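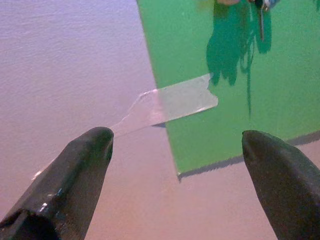

Clear tape is the one thing in the drawer that every household owns and no household can find the end of, a reader once complained in a letter to the Durkham Home Handbook. The Handbook printed the letter under its entry for tape, and later editions kept it there.

Clear adhesive tape is a thin, see-through plastic film coated on one side with a sticky layer and wound into a roll. It is used at home, in offices and in schools to close paper packages, join torn sheets, hold labels in place and fix light things to a flat surface for a short time. It sticks under light pressure and needs no water, heat or drying time. In everyday speech it is called clear tape, sticky tape or just tape. It should not be confused with packing tape, a wider and stronger product, or with double-sided tape, which has adhesive on both faces.

Makeup

A piece of clear tape has several layers. The thickest is the backing, a film of plastic that gives the tape its strength. Two kinds of backing are common. Cellulose acetate film is made from wood pulp or cotton. It tears fairly cleanly across its width and is often given a matte finish that hides the tape on white paper. Polypropylene film is cheaper, clearer and harder to tear, and it stretches a little before it breaks. It has taken over most of the low-priced market.

Under the backing is the adhesive. Older tapes used natural rubber mixed with resin. Rubber adhesive grabs quickly but turns yellow and brittle with age and can leave a brown stain on paper. Acrylic adhesive takes longer to reach full strength but keeps its color better. Many tapes also have a very thin primer between the film and the adhesive, so that the glue stays with the film when the tape is peeled, and a release coat on the back of the film, so that the roll can be unwound.

Tape that looks perfectly clear on the roll may look different once it is down. Matte tape on a dark or colored surface usually shows as a pale patch. A strip stuck flat to a glossy green board, for example, appears as a slightly frosted rectangle. Glossy tape blends in better on glass and shiny plastic, where a matte finish stands out.

Tearing and cutting

Tape is normally torn against a row of small metal or plastic teeth. The teeth start a line of tiny holes, and a quick twist of the wrist runs the tear from one to the next. A sharp cutter leaves an even zigzag. A worn one, or a tear made with the fingers, leaves a ragged end with points of different lengths. Such an end is weaker at the corners and is more likely to lift, but for most paper jobs the difference is too small to matter.

Scissors give a straight end. They also pick up adhesive, and after enough tape the blades begin to drag. A drop of cooking oil or rubbing alcohol on a cloth takes the residue off. Oil should be wiped away completely before the scissors go back to cutting paper.

Dispensers come in two main forms. The hand dispenser is a light plastic holder sold with the roll and thrown away with it. The desk dispenser is weighted at the base, often with sand or cement, so that tape can be pulled and torn with one hand. The Astell desk dispenser, a plain model with a removable hub, was standard in many school offices and is still found in them. Its weight made it useful as a doorstop and a bookend as well.

Application

How well tape holds depends largely on the surface. Smooth, hard and clean surfaces such as glass, glazed tile, lacquered board and most rigid plastics let the adhesive touch along its whole area. Rough, dusty or fibrous surfaces touch it only at the high points. Unfinished wood, brick and cloth are poor choices. Some plastics feel smooth but hold tape badly, among them polyethylene, the usual material of freezer bags and soft food tubs.

The surface should be wiped clean and left to dry. Skin oil is a common cause of failure, both on the surface and on the tape itself, and the ends of a strip suffer most, as they are where the fingers go. The strip is laid down from one end to the other and then rubbed with a thumbnail or the back of a spoon. Rubbing matters more than pressing. A strip that has been rubbed down looks clearer, because the small pockets of air beneath it have been pushed out.

Cold slows the adhesive. Most household tapes stick poorly in an unheated garage in winter and should be brought indoors, together with the thing to be taped. Once applied and left for an hour in a warm room, the same tape will generally stand some cold.

Where the tape has to come off again, one end can be folded under to make a tab. The fold should be at least as long as a fingertip is wide. The tab also saves searching for the edge, which on clear tape over a shiny surface can be almost impossible to see except by tilting the thing toward a window.

Common uses

Most clear tape in the home goes on gift wrap. It is also used for mending torn pages, covering handwritten labels to keep them from smearing, lifting lint from clothes, holding a screw to the tip of a screwdriver and marking the height of pictures on a wall. Cooks tape recipe cards to cabinet doors. In classrooms, tape holds paper to plastic boards and tabletops while children draw or cut, and short strips are often torn in advance and stuck along the edge of a board or desk, ready to be picked up one by one.

Clear tape is not suited to electrical work, to anything that gets hot or to sealing food. It should not be used on skin in place of a bandage. Libraries and archives advise strongly against it for books and papers of any value, and repairs to these are made with thin paper and starch paste.

Removal

Fresh tape is removed by lifting one end and pulling it back slowly over itself, close to the surface. Pulling straight up puts more strain on whatever is underneath and tends to take paint or paper fibers along. A strip that resists can be warmed with a hair dryer on a low setting and tried again.

On glass and glazed surfaces, residue comes off with rubbing alcohol or with warm water and dish soap left to sit for a few minutes. Painted and printed boards need more care. Alcohol can dull a gloss finish and lift ink, so it is best to test a corner first. A ball made of fresh tape, sticky side out and dabbed over the spot, will pick up a good deal of residue without any liquid.

Old rubber-based tape behaves differently. The film may come away in one dry piece while the adhesive stays behind as a yellow crust. On paper this stain cannot usually be removed at home.

Sizes and storage

Household rolls are sold by width and length. In the Kindberg stationery catalog the standard width is 20 mm, on either a small core for hand dispensers or a large core for desk models. The longest household roll in the same catalog is 300 feet. Dispensers made for one core size will not take the other without an adapter.

Rolls should be kept flat, away from sunlight and away from radiators. Heat makes adhesive creep out at the sides, where it gathers dust and forms a gray rim. The rim does little harm to the tape inside, though it can make the roll catch on the hub. A roll kept for several years in a dry drawer is normally still usable after the first few turns are thrown away.

Before clear tape

Homes and shops closed packages with string, sealing wax, paste and gummed paper long before clear tape was available. Gummed paper had to be wetted before use, and the roll was ruined if the whole of it got damp. The firm of Skjelbred, founded in 1747 as a maker of hide glue, sold gummed strip in flat bundles and moved to rolls much later. It took up clear tape only after its customers had begun buying it elsewhere – a late change that its own company history treats at some length. Gummed paper is still made and is preferred by picture framers and some shippers, as it bonds firmly to cardboard and can be recycled with it.

See also: Gummed tape; Masking tape; Packing tape; Paste; Tape dispenser

Last revised December 3, 2020

Reader comments

Guest: The folded tab works, but make it on the side you'll be pulling from. I always do the wrong end and then have to go round the other side of the table.

Guest: Can somebody add a bit about tape on whiteboards? Ours has ghost marks where notices were up all summer and the soap and water did nothing. We took them down in September.

Guest: Re whiteboards, the tape ball got nearly all of it off mine. It took ages, and I finished with a damp cloth.

Guest: The article says matte tape is better on paper, and I agree, but try photocopying a glossy mend and a matte one side by side. The glossy one left a line on our old machine. The matte didn't.

Guest: Is the Astell hub still sold separately? I have the base and no hub.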